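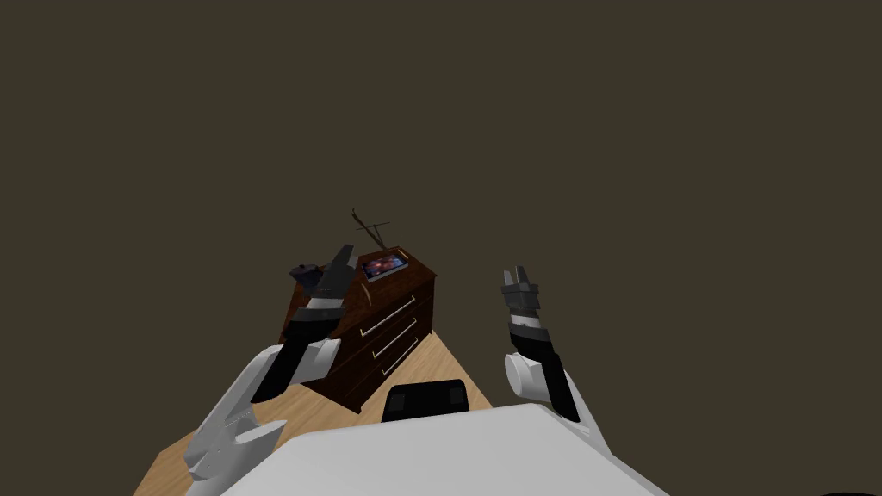
Chapter 7
Setting Up the Two-Arm Cell

Last updated: Thursday, May 9, 2019
Print this page | E-mail this page

I put off writing this chapter longer than any other in the book, mostly because I like this cell so much and I kept wanting to tell you everything about it at once. So let me start with the mistake that taught me the most. My first winter at Dorness I was handed the Voveslow twin cell, both arms of it, and told to have it ready by the end of February. I loaded the room model, dropped in the furniture, pressed run, and watched the left gripper sail straight through the side of a cabinet as if it were fog! The arms were fine. I had given the cabinet a shape to look at and no shape to bump into.

You'll be doing all the work in this chapter in the simulator, and I'd like you to treat it just as you would treat the real thing. Go slowly. Write down every number you change (pencil is fine, Irena Zieliński still uses pencil and her notebooks are the best in the building). When something looks odd, stop the run and find out why before you touch another setting.

We'll take the cell in the order I set it up now, which took me a few tries to settle on. Bases first. Each arm has its own base position, and both have to be given in the same room coordinates, or the two arms will each be quite sure they know where the dresser is and they'll disagree. In the Lultell files that come with this book the bases are already entered, but the right one is wrong by 54 millimeters. I did that on purpose, and section 7.2 is where you get to hunt it down.

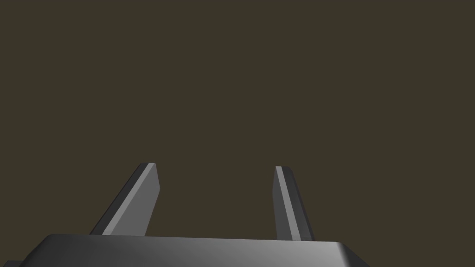 Next come the grippers, and I want you to do them one at a time with nothing in the jaws. Open the fingers all the way and read back the position. Close them until the tips meet and read it again. On the real pair we had at Dorness, the zero drifted a little after every finger change, and Faizal Sembiring made us repeat the open and close routine 200 times before he'd sign the sheet. I complained the whole way through. Then on cycle 163 the left one stuck half open, and I stopped complaining. In the simulator nothing wears out, of course, so 62 cycles is plenty for our purposes, and you can go and make tea while they run.

A word about finger angle, while we're here. With blade-style fingers it's tempting to look at the tips only. Look at the bases too! If one finger has been entered with its mount turned a couple of degrees, the tips can still line up nicely when closed, and you won't catch it until you try to pull a drawer by its handle and the whole grip slides off sideways. I've lost an entire afternoon to that one.

After the grippers we'll do reach. Can each arm get to the corner of the dresser top without folding its elbow into the worktop? Can the right arm get down as far as the lowest drawer handle? You'll drive both by hand with the Nair panel before you let any program near them, and you'll save a home pose for each arm that keeps it well away from the other. Pick one you can get back to from anywhere in the cell. Mine have changed a dozen times over the years.

Have your notebook open and the Lultell files loaded before you go on to 7.1, which starts with the left base.

Related sections
7.1 Entering the base positions
7.2 Finding a bad offset
7.3 Gripper zero and the open/close routine
7.4 Collision shapes for furniture
7.5 Saving home poses with the Nair panel
Appendix C: Blank setup sheet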